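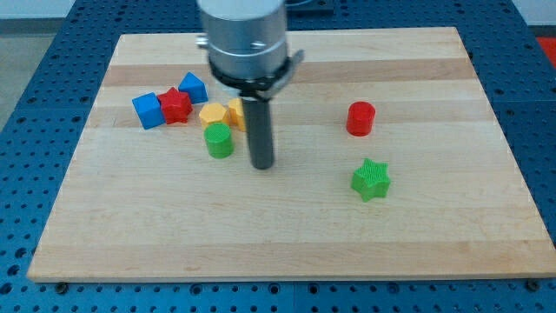 Blocks on the maple board, with the pusher rod near the green cylinder.

Most of March went into the planner, and most of that went into one cost term. I wanted to write it down before I forget why the code looks the way it does.

The task is simple to say. You give the arm a sentence such as "push the red star over to the green star" and it moves the pieces with one rod. No grasping. The old planner, Griment, treated every block as a disc with a safety margin. That works when things are spread out. When six of them are bunched together, the margins overlap and the planner reports that no start pose exists, even when a person can see a gap the rod would fit through.

So I swapped the discs for real outlines. Each block now has a polygon, and the rod is a circle that gets checked against it. The check is slower, but we only run it on blocks near the path. Planning went from 19 milliseconds to 30, and the control loop doesn't care.

The harder part was perception. Cirosden, our pose tracker, loses a piece when the rod stands in front of it. One yellow block is half hidden by the rod in the photo, and in a case like that the tracker used to drop it from the list. The planner then took that spot as free space. Now a block that disappears next to the rod keeps its last pose for 2 seconds and is marked stale. Stale blocks are still obstacles, but they can't be chosen as targets.

I replayed 3000 logged pushes from Lesier against the new code. The "no start pose" error is much rarer. What's left is mostly stars, which turn when you push on a point. I picked contact points by distance to the center, and that is wrong for a star — the notches between the points are better.

The contact point fix is on a branch. I still need to write tests for the stale flag before any of it gets merged.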